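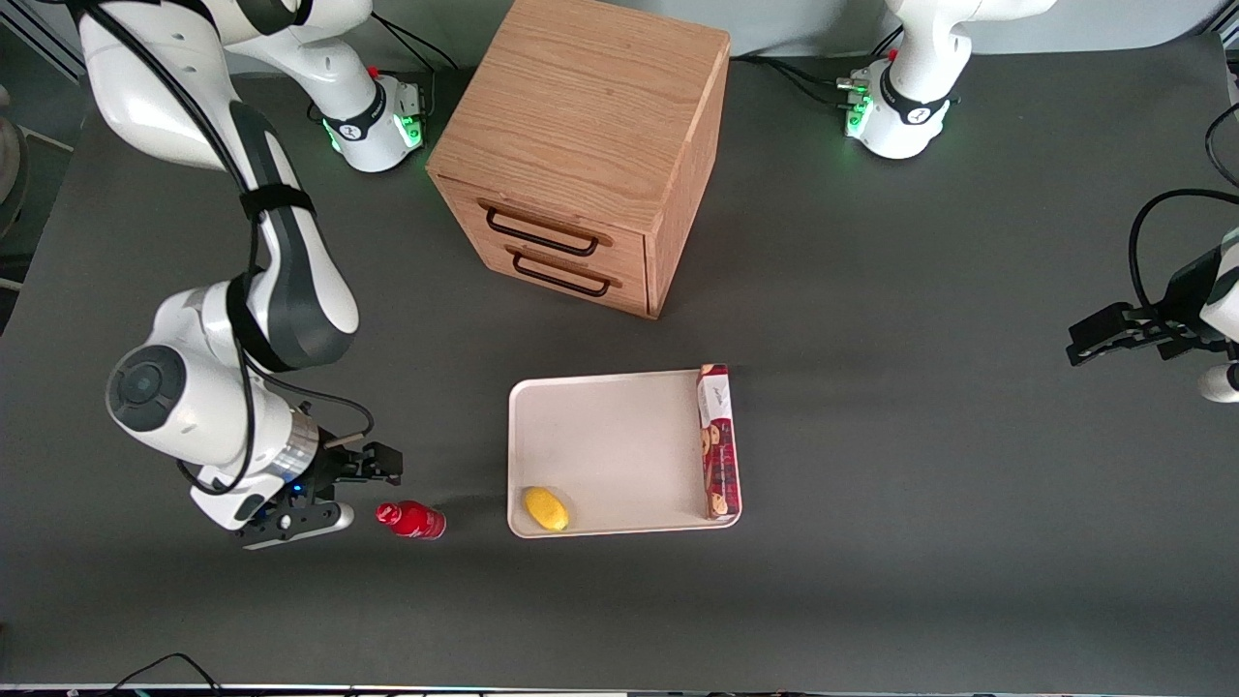 4.2 Changes in the work of the packing staff

Before the two-arm cell was installed at Gedton, one worker filled mixed grocery trays by hand, up to 200 in a shift. After the installation in October, the same worker mostly prepares the items and checks the finished trays. Figure 3 shows the cell with a tray between the two grippers and a bottle still lying on the table.

We interviewed 11 workers from the Gedton and Ernano sites. Most of them reported less pain in the shoulders, but they also said that the day felt longer. Several workers missed talking with a partner across the table. At Ernano the workers learned to stop the arms and restart a task by themselves, and they spoke about the cell with more confidence than the workers at Gedton, where only the shift leader was allowed to do this.

Pay did not change at either site. However, the older bonus was calculated per 100 trays, and it was not clear to the workers who should receive it now. We return to this question in Section 5.

Figure 3. Two-arm cell with tray, grocery items and drawer cabinet.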